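4.2 Why we stopped trusting one controller for both arms

When we started on Garkance (our planning and control stack, built on top of the Prisley motion library) we did what I think most people do first: we treated the two arms as one big body, stacked all the joints into a single vector, and asked one optimizer to sort it out. It worked fine as long as both arms ended in the same gripper. Then we put a multi-fingered hand on the left arm and kept the two-finger gripper on the right, and things got ugly fast!

The trouble is that the two sides don't speak the same language. A gripper command is basically one number, open or closed. The hand wants a whole posture, and the solver was happy to trade a tiny improvement in finger pose for a wrist move on the other side of the table. Salamatu Quartey spotted this while stepping through our logs in September (we'd been blaming the collision checker for weeks, sorry collision checker). Once you see it you can't unsee it: the left fingers curl a bit, and the right arm drifts away from the plate it was supposed to be lining up with.

So we split the job. Each arm now gets its own controller, and the 2 controllers share one thing, a short list of claimed regions on the tabletop. An arm claims the space it plans to sweep, the other arm plans around that claim, and the claim expires when the motion ends. Runirau, our scheduler, hands out the claims and breaks ties. We tried fancier versions with priorities and bidding, and I really wanted the bidding one to win, but it mostly gave us more ways to deadlock.

Perception stayed simple. We segment the tableware, fit a rough shape to each item, and pass the planner a rim curve plus an approach direction. Plates and bowls need different treatment, so the rim fit runs first and everything downstream keys off its height above the table (Figure 6). All of it was tuned in simulation, over 3905 episodes with randomized tableware and start poses, and the 21 worst episodes went into a regression set that we rerun on every merge.

Figure 6. Simulated tabletop with the hand on the left arm, the gripper on the right arm over the red-rimmed plate, and the marbled bowl beyond it.
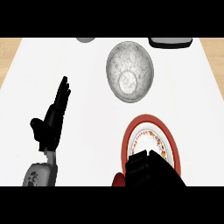
Ifeanyi Dauda wrote the replay tool we use for that regression set, and it's the piece I'd rebuild first if we lost everything tomorrow. It lets you freeze one arm's controller and swap in a new one for the other, which makes it much easier to tell whose fault a bad claim was. We get to the timing results in the next section.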